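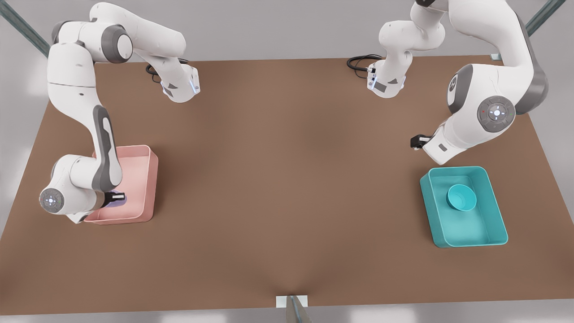

Two bins, two arms and one planner, in simulation at Britlow.

Britlow's open day is not an event you attend for the catering. There was a plate of shortbread by the lift, and by the time I had signed the visitor book it was a plate. But they write software for robot arms, they let outsiders look over their shoulders while they do it, and I had a free day and a return ticket.

The office is on the second floor above a tile showroom. 5 of us had been put in the first tour group, mostly integrators, plus a man who had wanted the tiles. He stayed for the whole thing and asked better questions than I did.

Our guide was Ásdís Hafstein, who looks after motion planning and has the calm of someone used to watching expensive things nearly collide. She began with Olada, their planner. A lot of two-arm software treats the second arm as furniture: one moves, the other waits politely, then they swap. Olada plans both together and only makes one wait when their paths would cross. On the big screen the right arm was down in the pink bin with its fingers at a small bluish-purple thing, while the left hung in the air near the teal bin, holding nothing. Someone asked what the left one was waiting for. "A decent grasp," said Ásdís, and changed screens. 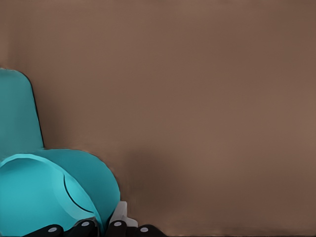

Perception is the part I had come for. Britlow's package is called Kun, and its job is to look at whatever the cameras give it and say where the object is, which way up, and how sure it is of either. The last bit matters most to me, having spent much of August with a system at work that was wrong with total confidence. Kun is allowed to shrug. When it can't find an edge it trusts, it gives the planner a spread of possible poses and the planner picks a motion that copes with most of them. I could see why it might want to: up close, a teal thing on teal is one big rounded lump, with a paler oval and a thin dark curve to tell you that it is hollow, and the black finger pads are in the way along the bottom. I would have shrugged too.

There was a long discussion of shadows, which I enjoyed more than is respectable. Kun used to like soft dark patches on the table and would now and then offer to pick one up. The fix was 200 extra lighting set-ups in the simulator and, I gathered, a few bad-tempered weeks.

After that came Tidska, the tooling, which gets no applause and probably does most of the good. It records every run with the camera views, joint positions and planner decisions on one timeline, so you can drag back to the moment things went wrong and start again from there with a different setting. Ásdís did this 4 times with the same grasp, changing only how close the wrist was allowed to come to the bin wall. The motions were plainly different and the log told you why in ordinary words – "elbow too near other arm" – instead of a number you have to look up.

My grumbles are small. The documentation is still 7 pages and a promise. Reloading a run takes long enough to make you wonder if you clicked. And I never got a straight answer on how Kun behaves with shiny parts, which is all we have at our place, though I was told to send some over and they would see.

The man from the tiles took a leaflet. I took two, and a trial licence for Tidska that runs out before I am likely to have a machine free to try it on.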